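Budgeting for a second set of hand-held grippers: spares, fingers, cables

Posted in Equipment and Purchasing

Cremilda Araújo

We run one collection station and have money for a second before the end of June. The tasks are household ones: bin liners, lids, small packaging, tabletop sorting. The operator works standing at a table with a gripper in each hand, and there are two fixed stands behind the table.

The quote from Rolholm covers a pair of grippers, mounting plates, cables and one spare set of fingers. It doesn't cover the table, the floor marking, or any service after the first 60 days. My manager wants a single figure for the year and I don't want to go back to her in October for more. 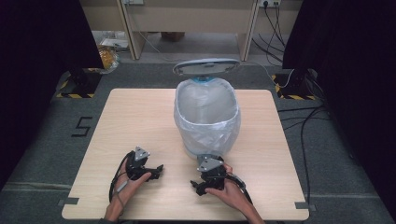 Floor space is settled. What I can't estimate is wear. Our log for the first station shows 87 hours of use and one cable replaced, and that is too little to extrapolate from. Specifically:

- How many finger sets should I budget per station per year?
- Is it worth paying for the service extension?
- Do I need a complete spare gripper, or only parts?

Ottó Fekete

I did this exercise last year for the Iddale site, so I can give you our numbers. Yours will depend on what you handle.

Fingers: 3 sets per station per year. Ours are printed in-house and the material cost is negligible, but the printer time and the fitting have to be entered somewhere. If you buy them from the supplier, get the price per set in writing, with screws. Ask whether left and right are sold separately. We lose one side more often than both.

Pivots: check these before anything else. Play in the linkage shows up at the fingertips and it affects thin items first. Flat packs lying on a table are a good test. If the tips no longer meet squarely, a new finger won't fix it and you need the bushing or the whole link arm. Budget one linkage kit per pair.

Cables: two spares per gripper. Strain at the connector end is the usual failure. Route them down past the table edge with enough slack for the operator's full reach, and put the cost of clips on the same line.

Service extension: we declined it. We were quoted 265 a month per pair, and the parts list above came in well under that. If you don't have a technician on site, the answer may be different.

Spare gripper: one complete unit, shared between the two stations. Parts alone will not help you if something fails in the middle of a booked session. Confirm that the spare can be calibrated to either side before you order, as some can't be swapped without a new plate.

One item people leave out is consumables. Liners, blister packs, boxes and so on get crushed or torn and have to be replaced. We moved ours to a separate budget code after the second month.

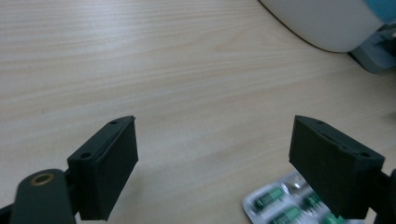

Camargo sells the link arm with the bushing already pressed in, and it is cheaper than the kit. Lead time was long when we ordered, so check. Can't comment on the service contract, we never had one.

Cremilda Araújo

Thanks both. Rolholm has confirmed that left and right fingers can be ordered separately. I have put in for one shared spare gripper, one linkage kit and the cables, and left out the extension. Still waiting for the lead time from Camargo. Has anyone used Fluvine for the cables?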